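**Notice to Passengers of the Trora Ferry**

The Harbor Office of Prondau wishes to inform the public that the island of Trora did not arrive this morning.

Passengers who boarded the 6:40 sailing will recall that the crossing takes two hours in fair weather. The vessel kept to its course and its speed. At the proper time the captain sounded the horn, the deckhands made ready with the lines, and there was open water in every direction. The captain waited a reasonable period and then returned to Prondau, where refunds were issued at the Hughes Street window.

The Office has since received 800 letters. Most of them ask whether the island is late or canceled. The Office is not able to say. Trora has missed its place before, once in the time of the old lighthouse, when it was absent for the whole of September and came back with its orchards already picked. Residents at that time reported nothing unusual except that the evenings had been longer.

Persons holding mail for the island may leave it with the Office, which will store it in the dry room free of charge. Perishable goods cannot be accepted. An exception has been made for the wedding cake from the Moteck bakery, as the bride is on Trora and the groom is on the bench outside our door. He has been offered a chair indoors and has declined it, since the bench faces the water.

The 6:40 sailing will continue daily. The fare remains unchanged. Passengers travel with the understanding that the Office promises only the boat, as stated on the back of each ticket in type that has now been made larger.

At 4:15 this afternoon the watchman on the north pier heard a church bell from the direction of the open sea, and smelled bread. He entered both in the log. The groom was informed and has put on his tie. The lamps on the landing will be kept lit tonight, and one deckhand will stay by the lines.

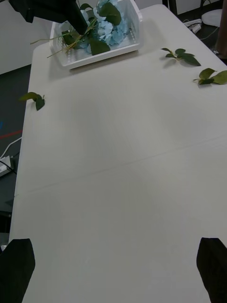
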